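Pulling apart an old desktop tower this month to see what's worth keeping. Posting as I go.

Side panel is off and the case is on its side, so the whole board is easy to reach. CPU is out of the socket and parked in the gray tray next to the green expansion card. The drive is a 3.5-inch in a blue carrier.

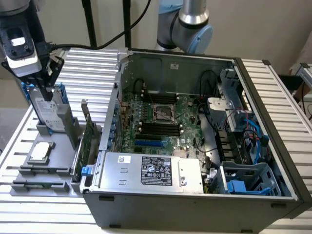
Sang Khúc asks whether the drive is worth saving or if I should just go SSD. Fair question. I'm keeping it for backups — it'll get a full surface test before I trust it with anything.

The rest of the list so far: fresh thermal paste, a new fan from Trura, and two memory sticks from Pappas. Total for parts is 50 dollars. My limit was 30, so that's already gone.

If you do this at home, put the CPU down with the metal side up and keep your fingers off the contacts. Lift the socket lever all the way before you set the chip in. It should drop in with no pushing. 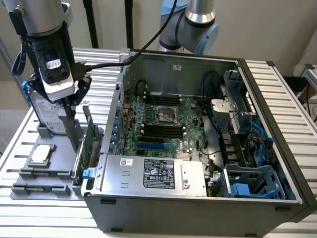

Power supply stays where it is. I read the label and it has enough for this board, with no graphics card planned.

Memory goes in after the CPU, then the card, then the drive last — the cables are easier to route in that order.

Will post again in the evening once I've tried to boot it.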